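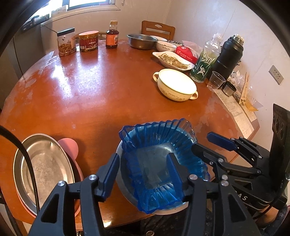 About us

Treltdale Table began with a round table that would not fit through the door of the flat it was bought for. Charmaine Venter had paid for it, so she rented a room with a wider door, put the kettle on, and asked the neighbours whether anyone wanted to learn how to make dumplings. We have since moved twice (the second time only across the laneway) and the table has come with us both times. The top has gone pale in patches from years of hot dishes and wiping down, and every so often a kind person offers to sand it back for us. We always say thank you and put the teapot on it.

We are a small home cooking school. Our classes are for people who want to cook ordinary meals in an ordinary kitchen, with the sort of bowls and trays you probably have in the cupboard already. Our own things are a happy mixture of stainless steel, coloured plastic and odd plates, picked up from garage sales, closing-down shops and students who were moving house and couldn't bear to throw out a good tray. Very little of it matches. The steel trays are scratched all over and they're still the first things anyone reaches for.

Charmaine teaches most of the daytime classes. She grew up in a house where the cooking was done sitting down, with everybody around the table and the bowls passed from one lap to the next, and that is still how we like to do it here. There are benches along the wall for chopping and a proper stove in the back kitchen, but the soaking, mixing, filling and folding all happen at the table, where you can see what the person beside you is up to and have a chat while you're at it. If you have a sore back or bad knees, you'll be glad of the chair!

Xolani Maluleke joined us in our second year, first as a student in the noodle class and then, after he had stayed behind to wash up so many times that it seemed silly not to pay him, as our evening teacher. He looks after the pantry as well. Xolani is fond of dried foods of every kind and has strong feelings about jars: clear ones where possible, lids done up tight, labels facing out. New students get his pantry talk in the first lesson, which is meant to take ten minutes and has never once done so. Bring a pen, as he gives out a lot of shop names.

Our classes run in blocks of six weeks, with a new block starting each September and others through the year as numbers allow. We keep the groups small enough to sit at one table. Over the past year 139 people have come through a full block, and nearly 1,000 have turned up for one of our open lunches, where you pay what you can and help clear away afterwards. We also run a Saturday-style family session in the school holidays, and a monthly visit to the seniors' rooms at Konddale, where the oldest regular is 87 and corrects our folding.

You don't need to bring anything apart from an apron and a container with a lid for leftovers. Please tell us about allergies when you book. We use nuts, sesame, soy and dried seafood in the kitchen most days, and although we wash everything carefully we can't promise that any dish is completely free of them.

If you'd like to see the room before you sign up, come by while a class is on and ask for Charmaine or Xolani. The entrance is off the laneway, through the green door, and there's a bell if it's shut.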